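Der Sattel, der angeblich jedem Pferd passt

Seit October letzten Jahres, nein, auf Deutsch: seit Oktober reite ich meinen Wallach in einem geliehenen Sattel, und seitdem bekomme ich Ratschläge. Ungefragt, versteht sich. Der häufigste lautet: Kauf dir doch einen mit verstellbarem Kopfeisen, dann hast du Ruhe. Das klingt so vernünftig, dass ich misstrauisch geworden bin.

Simiyu ist zwölf, hat einen ausgeprägten Widerrist, eine linke Schulter, die deutlich kräftiger ist als die rechte, und nimmt im Winter am Rücken ab, egal was ich füttere. Mein alter Sattel lag vorne irgendwann auf wie ein Brett. Bemerkt habe ich es spät, nämlich erst, als er beim Gurten den Kopf herumnahm und mich ansah. Gebissen hat er nicht. Er ist höflicher als ich.

Also habe ich angefangen zu lesen. Fast jeder Hersteller hat inzwischen ein System, und jedes System ist das einzig richtige. Bei Rillaro wird das Kopfeisen mit einem Schlüssel verstellt, bei Waduvholm tauscht man es aus, und bei Jirkine setzt man auf einen Baum, der sich laut Prospekt »mit dem Pferd bewegt«. Was das heißen soll, konnte mir am Telefon keiner sagen. Die Dame war freundlich und hat mir den Satz aus dem Prospekt vorgelesen, den ich vor mir liegen hatte.

Zur Probe hatte ich zwei Sättel da. Der von Rillaro kam in einem Karton, in dem man hätte wohnen können, mit einer Schablone aus Pappe und einer Anleitung, in der die Kammerweite in Stufen angegeben war, die mit keinem anderen Maß auf der Welt etwas zu tun haben. Man soll die Pappe hinter das Schulterblatt halten und ablesen. Ich habe das dreimal gemacht und drei verschiedene Ergebnisse bekommen, je nachdem, ob Simiyu gerade den Kopf oben oder im Heunetz hatte. Stella Lukumay, die ihre Stute zwei Boxen weiter stehen hat, hat es auch probiert und kam auf einen vierten Wert. Danach haben wir Kaffee getrunken.

Mit der mittleren Einstellung lag der Sattel auf den ersten Blick gut. Im Stand. Ohne Reiter. Auf ebenem Boden. So werden übrigens auch die Werbefotos gemacht, mit einem geschniegelten Pferd, das quadratisch dasteht und in die Ferne schaut. Im Trab ist er dann hinten gewippt, bei jedem Schritt ein bisschen, und nach links gerutscht. Ich habe eine Stufe enger gestellt, da wurde das Wippen weniger und der Druck vorne mehr. Eine Stufe weiter, da saß ich bergab. Für das Kopfeisen war immer eine Stufe da, für den Schwung der Bäume nach hinten gab es keine.

Genau da liegt für mich das Problem. Die Kammer ist das Maß, das sich leicht verstellen und leicht verkaufen lässt. Ein Sattelbaum hat aber auch eine Länge, einen Schwung und einen Winkel der Ortspeitschen, und wenn die nicht passen, kann ich vorne drehen, bis mir der Schlüssel abbricht. In den Prospekten steht dazu erstaunlich wenig. Dafür erfahre ich, in welchen Farben der Keder lieferbar ist. Es gibt ihn auch mit Glitzer.

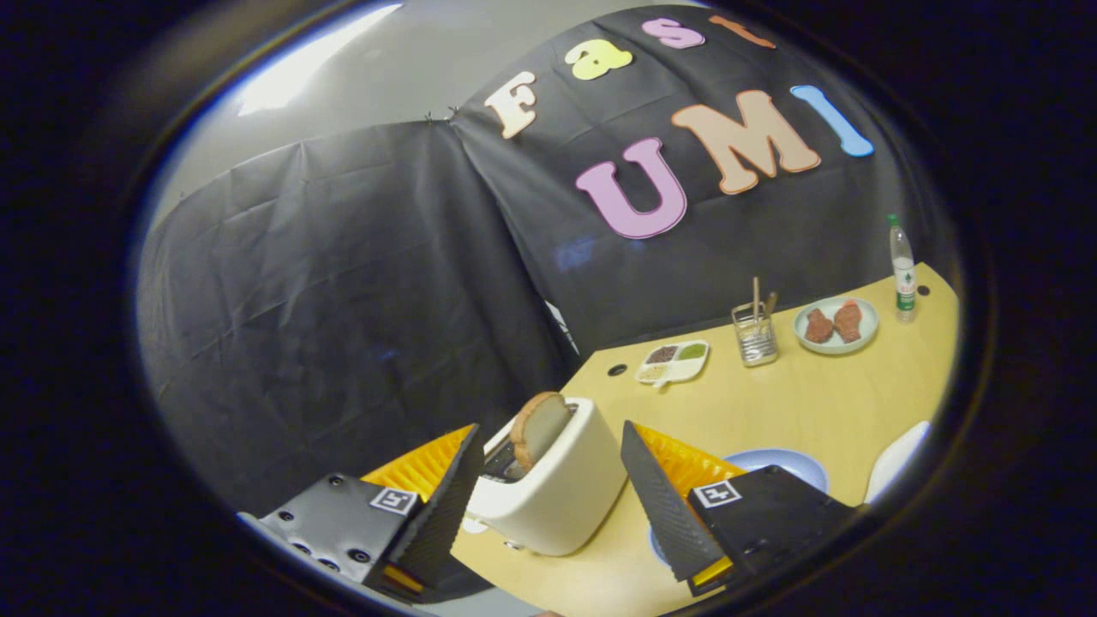 Kann man einen Sattel mit verstellbarem Kopfeisen selbst anpassen, wenn das Pferd Muskeln auf- oder abbaut?

Die Weite vorne kann man bei manchen Modellen selbst ändern, aber damit ist der Sattel noch nicht angepasst. Kissen, Schwerpunkt und Schwung muss sich trotzdem jemand ansehen, der das gelernt hat, und zwar am Pferd und möglichst auch unter dem Reiter.

Der Jirkine war dann die größere Enttäuschung, vielleicht weil ich mehr erwartet hatte. Schönes Leder, das muss ich zugeben, dunkel und griffig, und saubere Nähte. Ich saß darin wie in einem Sessel, was im Forum als Lob gilt. Ich hätte nur gern gewusst, wo mein Pferd unter dem Sessel geblieben ist. Das Ding war so dick gepolstert, dass ich zwei Runden gebraucht habe, bis ich gemerkt habe, dass Simiyu hinten rechts nicht mehr untertrat. Nach dem Absatteln war das Schweißbild links gleichmäßig, rechts hatte es eine trockene Stelle, so groß wie meine Handfläche. Ein Schweißbild beweist allein nicht viel, ich weiß. Aber ignorieren wollte ich es auch nicht.

Der Vertreter, dem ich das Foto vom Rücken geschickt habe, schrieb zurück, das Pferd müsse sich an die neue Freiheit erst gewöhnen, ich solle dem Ganzen 20 Ritte geben. Das habe ich mir ausgedruckt. Wenn der Sattel passt, merkt das Pferd es sofort, und wenn er nicht passt, muss es sich gewöhnen – bequemer kann man sich eine Verkaufsregel kaum basteln. Die Probezeit endete natürlich deutlich vor dem zwanzigsten Ritt.

Geholfen hat am Ende Wálter Llanos. Er ist Sattler, hat seine Werkstatt hinter einer Autolackiererei und redet beim Arbeiten kaum. Er hat Simiyu auf hartem Boden vortraben lassen, dann longiert, dann den Rücken abgetastet, mit geschlossenen Augen, was mir erst albern vorkam. Dann hat er an vier Stellen gemessen und alles auf Papier übertragen. Anschließend wollte er mich ohne Sattel sitzen sehen. Ich knicke in der rechten Hüfte ein, sagt er. Das habe ich nun davon.

Verkauft hat er mir nichts. Er hat meinen alten Sattel mitgenommen, den ich schon für ein paar Euro in die Kleinanzeigen stellen wollte, das Kopfeisen geweitet und die Kissen neu gefüllt, rechts etwas anders als links. Die Rechnung war nicht klein, aber sie lag weit unter dem, was der billigere der beiden Probesättel gekostet hätte. Im Frühjahr soll ich wiederkommen, falls der Rücken sich verändert hat. Er sagte tatsächlich »falls«.

Ob das jetzt die Lösung ist? Ich bin vorsichtig. Mercy Mugo aus unserem Stall reitet seit Jahren einen Waduvholm und ist zufrieden, ihr Pferd offenbar auch, und der geht besser über den Rücken als meiner. Sie hat allerdings ein Pferd, auf das man vermutlich auch eine Obstkiste legen könnte. Es gibt Pferde, denen passt vieles. Ich habe so eins nicht, und ich glaube inzwischen, dass ein guter Teil der begeisterten Berichte im Netz von Leuten mit genau solchen Pferden stammt.

Mich ärgert auch, wie schnell man als knauserig gilt, wenn man nachfragt. Ich habe in einer Reitgruppe geschrieben, dass ich gern Messungen sehen würde, am besten solche, die der Hersteller nicht selbst gemacht hat. Darauf kam, ich solle mal lieber auf mein Bauchgefühl hören, das Wohl des Tieres sei doch unbezahlbar. Mein Bauchgefühl hatte mir den ersten Sattel ausgesucht.

Falls jemand den Rillaro länger als eine Saison auf einem Pferd mit hohem Widerrist geritten ist und mir sagen kann, ob das Wippen hinten irgendwann aufhört, darf er oder sie das gern in die Kommentare schreiben. Bitte mit Angabe, ob der Sattel selbst bezahlt war. Der alte liegt wieder auf Simiyu, bisher schaut er beim Gurten geradeaus, und an meiner Hüfte arbeite ich.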